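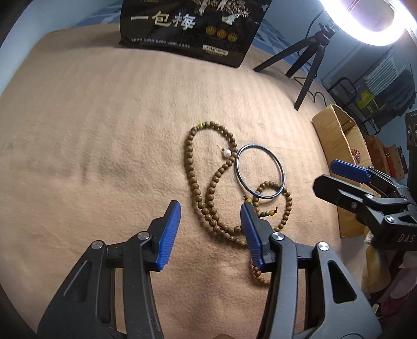

Thodoris Galanis asks whether wooden bead strands can be stored in the same box as pearls. They can share a box but should not share a compartment. Wood is softer than most metals, but pearl is softer still than the grit that collects between beads.

How should wooden prayer beads be cleaned?
Wipe with a dry cotton cloth. Do not soak. Water swells the wood and weakens the cord at the knots.

What surface is suitable for sorting small pieces?
A fleece blanket or a felt pad. Round beads and single pearl studs roll on bare tabletops - fabric stops them.

How often should a strand be restrung?
Inspect the cord every June. Restring if it shows fraying or if gaps open between beads. Brimwood stocks replacement cord in 20 and 35 inch lengths.

Can a bangle be stored flat under a bracelet?
Yes, for short periods. Dark glossy finishes show fine scratches, so use a Zekanine sleeve for anything longer than 7 days.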